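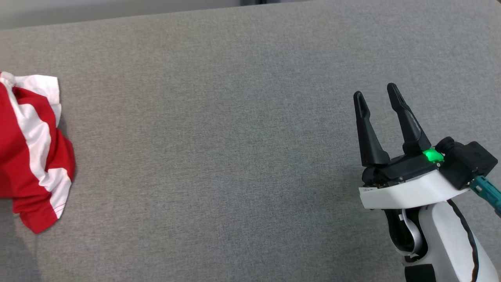
Issue 4

Samance Garment Folding Service: Frequently Asked Questions

What is Samance?
Samance is a folding service for a single robot arm with a two-finger gripper. Ultier supplies the control software and the support contract. Bukari supplies the gripper fingers and the wrist camera mount. Customers who already own a compatible arm can order the software alone.

Does it need a folding table?
No. Any flat or slightly padded surface within reach of the arm will do, including upholstery. Plain, solid-colored surfaces give the best separation between cloth and background. Very soft cushions should be avoided, as the fingertips press into them during low grasps.

How does a garment have to be presented?
It may be dropped in a heap. The arm first looks for an edge or a raised fold, pinches it, and lifts. It repeats this until enough of the outline is exposed to plan a fold. Leave clear space next to the heap so that the garment can be spread out.

Which garments are supported?
T-shirts, jerseys, towels and pillowcases. Stripes and trim are not a problem. Buttoned shirts can be laid flat but are not folded in the current release. Bras, belts and anything with a hood are rejected at the planning stage.

How is a grasp checked?
The wrist camera takes a close view after each pinch. The software compares the cloth between the fingers with the expected number of layers. If the count is wrong, the fingers open and the arm tries again, up to 4 times per garment. After that it stops and posts a request for help.
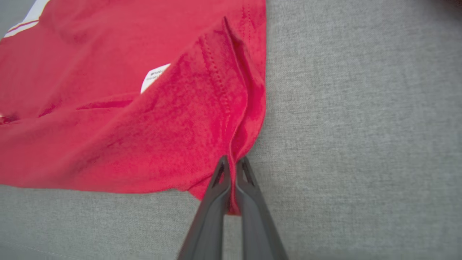 Heitmann asked whether the limit of four tries could be raised for thin knits, where the fingers often pick up two layers at once. The limit is a setting in the grasp menu and can be changed by the site administrator. Higher values lengthen the cycle and add wear to the fingertips.

How often are the fingertips replaced?
Inspect them every 200 operating hours. Replace the pair if either tip shows a nick or a rough edge, which can snag knit fabric.

What does it cost?
The software license is $1,853 per arm per year, including remote support. Fingers and camera mount are priced separately.

Can two arms share one license?
No. The license is tied to the serial number of the arm controller. It can be moved to a replacement controller through the Ultier support desk.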